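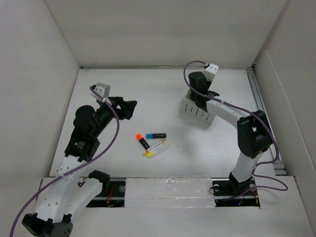 リアリティ番組の一気見が大好きな人の、居間と台所の小ワザ集

新シーズンの配信が始まると、うちの夜の家事は全部テレビの前に引っ越してきます! 今追いかけているのは『プリルホルム(Plillholm)の食卓』。港町の6家族が毎週もめて、泣いて、最後はなぜか一緒にごはんを食べるあの番組です。1話がだいたい50分。この50分をどう使うか、何シーズンも見続けてたどり着いたやり方をまとめておきます。

■ 音の静かなおやつを先に用意する
口げんかの場面でポテトチップスをかじると、肝心のひと言を聞き逃します。おすすめは蒸しパン、チーズ、半分に切ったぶどう。ポップコーンなら、少し冷ましてから深めのボウルに移し、底にキッチンペーパーを1枚敷いておくと、はじけ残りの粒が下に集まって食べやすいです。塩は細かいものを、できたての熱いうちに。冷めてからだと全然くっつきません。

■ アイロンは回想シーンに
冒頭の「前回までのあらすじ」と、途中の回想は、耳だけで十分ついていけます。わたしはここでハンカチと枕カバーを片づけます。シャツの襟は顔を見たい場面に当たるとシワを増やすだけなので、見る前か後に。霧吹きは始まる10分前にしておいて、くるくる丸めてビニール袋へ。水気が全体に回って、アイロンがすべる、すべる!

■ ソファにこぼした赤ワイン
ファンディッツ……じゃなくて、ロンディッツ家(Londitz)の長男が突然婚約を発表した回で、わたしもやりました。こすらずに、乾いた白い布で上から押さえて吸わせます。布の面を替えながら、色が移らなくなるまで。それから水で湿らせた布でたたいて、また乾いた布で押さえる。色柄ものの布巾は染料が移ることがあるので避けてください。カバーが外せるなら外して、洗濯表示どおりに洗うのがいちばん早いです。

■ リモコンの掃除
電池を抜いて、固くしぼった布で全体を拭き、ボタンのすき間は乾いた綿棒で。油っぽいところは、薄めた中性洗剤を布のほうにつけて拭きます。直接スプレーは中に入るのでだめ。電池を戻す前に10分くらい置きましょう。

■ 鑑賞会の煮込みは前の日に
友人のウルシュラ・マルチニャクさん(Urszula Marciniak)の家で最終回を見る会があって、そのときの豆と鶏の煮込みが本当においしかった! 前日に作り、浅い容器に分けて手早く冷まし、冷蔵庫へ。当日は底からよく混ぜながら、中までしっかり煮立てます。器はマグカップがいちばん。片手で持てて、ひざにのせてもこぼれにくく、画面から目を離さずに食べられます。

■ 毛布のにおい
居間の毛布は、ポップコーンのバターとコーヒーのにおいをどんどんためこみます。見終わったら、たたまずに椅子の背に広げて一晩。これだけでずいぶん違います。洗うときはネットに入れて、柔軟剤は少なめに。

■ ネタバレよけの貼り紙
家族で見る時間がずれる家は、冷蔵庫に「何話まで見たか」の紙をマグネットで貼っておくと平和です。うちは7話まで、夫は5話まで。お風呂上がりにうっかり「あの二人、別れたね」と言ってしまう事故が、これでぐっと減りました。

10月からは後半の配信です。グルンディア家(Grundia)のおばあちゃんが再登場するらしいので、今のうちにハンカチを全部洗ってアイロンをかけておきます!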